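Section 2: Laying out your stems and getting the first bunch into the vase

Right, you've opened the Melura box, you've got tissue paper everywhere and you're itching to start poking flowers into a vase. I know, I do it too! But please give me ten minutes for the laying out first, as it makes the arranging bit so much easier (and I've had a lot of letters from people who skipped it and ended up with a lopsided blob).

What you need to hand: the stems from your box, a vase, a pair of wire cutters, a hairdryer with a cool setting, and a clear table. A pale one is lovely if you've got it, you can see the leaves properly.

1. Lift the stems out one at a time, holding them low down. If two have hooked together, turn one of them gently until it lets go. Don't tug, or you'll have petals all over the carpet.

2. Put all the stems down flat with the blooms pointing away from you and the ends towards you. They needn't be tidy. I let mine lie at whatever angle they like and only shift the ones that are on top of each other's petals.

3. Roses and hydrangeas get squashed in the post, so fluff them now. For a rose, cup the bloom in your palm and roll the outer petals back with your thumb, outside ones only. For a hydrangea, run your fingers up through the cluster from underneath and give it a little shake.

Note: if a hydrangea has gone properly flat on one side, use the hairdryer on cool and tease it out as you go.

CAUTION: never use the hot setting. I melted a whole head that way one Friday and the smell hung about all weekend.

4. Open out the leaves. They arrive pressed up against the stems, so bend each one outwards from where it joins. Leave the loose leaf sprigs alone for now.

5. Stand your vase beside the stems and hold your tallest rose up against it. I like the bloom to sit about one and a half vase heights off the table. Bend the bottom of the stem up to get the length before you cut anything. Folding can be undone!

CAUTION: the stems have wire inside. If you do cut, point the end down into a bin or an old towel, and keep little ones (and cats) well out of the way.

6. Hydrangeas go in first, low and wide, so they rest on the rim. Then the roses, tucked into the gaps at slightly different heights. Turn the vase after each one, and have a look from your chair as well as from standing up.

7. Sprigs last. Slide them in wherever you can see bare stem and stop while you still like it.

Note: Chaltu Moges, who tried all these steps for me with the Arkutura vase, found the neck too wide and everything flopped outwards. A criss-cross of clear tape over the top sorted it. Narrow vases won't need it.

If you have the bigger box with 16 stems, do steps 2 to 4 in two batches unless your table is enormous.

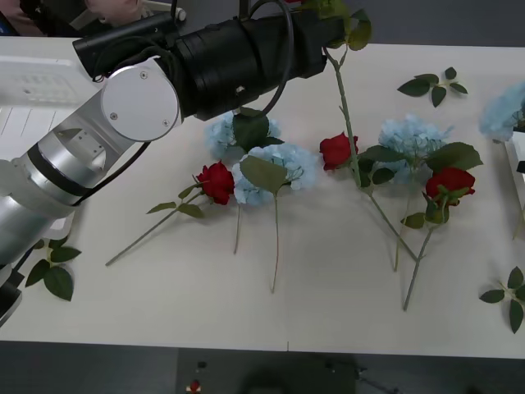 Bellville, June

Red roses, pale blue hydrangeas and a few leaf sprigs, all laid out on a white table at the end of step 2. Leave yours spread like that while you fluff, then fetch the vase and carry on from step 5.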